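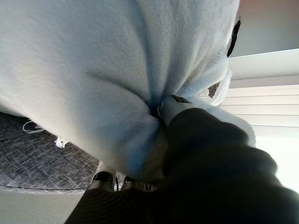
Pale blue-white, soft and fuzzy, and gathered up into folds.

Blankets and Towels: Your Questions Answered

Welcome to the questions page for the Rothe Linen Room. We wash, dry, fold and mend soft things for households in the neighborhood, and most of what comes over our counter is blankets, throws and bath towels. Kylie Sheehan put the first version of this page together when the phone kept ringing during folding hours, and the rest of us have been adding to it ever since. If your question isn't answered, please do call or stop in. We like talking about this stuff, as you'll see from how long some of the answers are.

How often should I wash a fleece blanket?

If it lives on the sofa and gets used most evenings, once or twice a month is plenty. A blanket that sits folded at the end of a guest bed can go a whole season. If you have a dog who considers the blanket his own, you already know the answer, and it's more often than you'd like! Shake it out of a window or over the porch rail between washes and you'll be surprised how long it stays fresh.

What temperature is best?

Follow the label first. If the label has been cut off or washed blank (it happens to all of us), go with cool or barely warm water and a gentle cycle. Fleece and other plush fabrics don't need a hot wash for everyday use, and too much heat is what turns that lovely nap stiff and clumpy. Cotton towels can take it warmer.

Can I use fabric softener?

On towels, please don't, or at least not every time. It leaves a coating, and then you have a beautiful soft towel that pushes the water around your back and won't soak any of it up. On fleece it does very little good either. Coralie Waaka, who has been folding here longer than anybody, adds a small splash of white vinegar to the rinse for towels and swears by it. No, they don't come out smelling like salad. We get asked that a lot.

My white or pale blue blanket has gone a bit gray. Can it be brought back?

Usually it can be improved, sometimes a great deal. Pale colors pick up dye from everything around them, so wash it alone or with other pale things. Try a long soak in cool water with an oxygen-type whitener, following the directions on the tub, and then a normal wash. Skip chlorine bleach on anything fleecy, and on pale blue especially. You might have to do the soak twice. Do look at it in daylight before you decide it hasn't worked - indoor light in the evening makes every pale blanket look dingy.

What about a small dark spot near the edge?

Check both sides before you start rubbing. Sometimes a spot is a mark, sometimes it's a loose thread from a tag, and sometimes the fabric has worn thin and something underneath is showing through. If it's a mark, dab a little dish soap on with your fingertip, leave it while you make a cup of coffee, and rinse from the back. Scrubbing with a brush will pull the fuzz up into a rough patch, and that's harder to fix than the spot was.

How do you pick up and fold a big blanket by yourself?

This is our favorite question. The trouble with a large blanket is that people grab it by the middle. You get a big bunch of folds going every which way, all the corners hang down out of sight, and then you spend five minutes hunting for them.

What we teach new people is to find one corner first, then run your hand along the edge until you reach the next corner. Hold one in each hand, arms wide, and let the rest drop. Bring your hands together, slip one corner over the other like a little cap, and run your free hand down to find the fold. Lay it on a bed or a table after that and smooth it from the center outward. If you're short (Jiahui Tang is, and she is also our fastest folder), start on the bed and never lift the whole thing at all.

My folded blankets always slide off the shelf. Any ideas?

Fold them in thirds the long way before you fold them short, so you finish with a thick, squat bundle. Put the rounded fold facing out and the loose edges to the back. Four to a stack is as high as we go. Beyond that the plush ones start to lean, and it's always the one at the bottom you want.

Should I store them in plastic?

For a few days, or for carrying them home in the rain, a plastic bag is fine. For months at a time, we prefer an old cotton pillowcase or a lidded basket with some air in it. Be very sure the blanket is dry all the way through before you put it away. Thick hems are the last part to dry, so pinch them between your fingers and feel.

Do you repair hems and bindings?

Yes, gladly. Aitana Ortuño does the mending on Monday, and she can reattach a loose binding, tidy a fraying edge or sew on a new hanging loop. Large holes in fleece can be patched, though the patch will show. If you'd like it to match, bring in any scrap you have, and if you don't have one she will go digging in the remnant box, where there are more than 200 pieces at last count.

Can I drop things off without an appointment?

You certainly can. We open at eight in the morning, and anything that arrives before noon is usually ready the next afternoon. Please shake out tissues and check for hair clips. In June we get very busy with winter blankets on their way to storage, so allow us a couple of extra days then, and call ahead if you have a big pile.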